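17 January 2020

Cups again! Back at the bench after the break and very glad of it. The Drumora clay has been sitting under plastic for weeks and it's in lovely condition, soft all the way through, no crust, wedges like bread dough. Took 218 g for each cup this time, up from last time's lumps, which I weighed by hand and by hope. It gives a wall I can pinch without going through it.

Method, for whoever picks this up next: pinch a plain round bowl first, leave it an hour with the rim covered, then square it off by paddling four sides with the flat stick. Turn it a quarter after every few taps. Don't chase the corners! If you press them in with a thumb you get a crease that opens later. Left to themselves they come up soft and round and that's the whole charm of the shape. I did try one over a wooden former (the Girard one, from the shelf by the sink) and it came out perfectly regular and rather dull. Going back to doing them by eye.

Eight made in this batch. Two went back in the bucket at the leatherhard stage, one for a crack at the base and one because I leaned on it.

Cream glaze is the Ultulton recipe, test 26, with the extra spoon of clay in it to stop it crawling. I love this one. It's warm without going yellow, and it sits over the lumps so you still get all the finger work showing through. Test 25 was too glassy and hid everything. Keep 26. Please label the bucket if you move it to a different bucket.

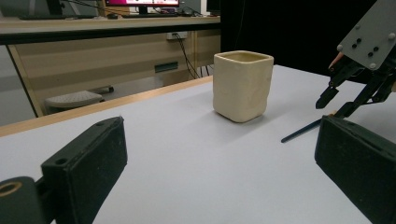
*Cream cup, squared shape, thick rim. On the white table with the blue pencil.*

Very pleased with how thick the rim is. I had been thinning them all out because I thought a cup ought to have a thin lip, and they looked mean. Left fat, it's a much friendlier thing altogether, and it suits the unevenness in the walls. I drank a whole pot of tea out of one to check and the corner is the place to drink from, not the flat. It pours neatly into your mouth there. On the flat side you get tea down both cheeks, so there is still something to sort out (a bit more curve in the flats, perhaps, or just tell people).

Water test: filled to the brim, stood overnight on dry newspaper. No ring under it in the morning. Lovely.

Things to try:

- same clay, same weight, but paddle it later, when it's stiffer, and see if the sides stay flatter
- a smaller one for espresso, maybe half the clay
- a foot. At the moment they sit straight on the base and I'd like a bit of lift
- 26 over the dark clay, just to see! Might be awful

Ivar kiln is booked for the next glaze firing, shelf two, and there's room beside mine if anyone has small things. Element counter reads 687 firings so it's worth a look at the coils before we load. Leave a finger's gap between pots and wipe your bases properly, I've only just ground the last lot of drips off that shelf.

Still to do: write up tests 23 and 24 from the loose sheets, order more cream stain, find the lid of the wax pot.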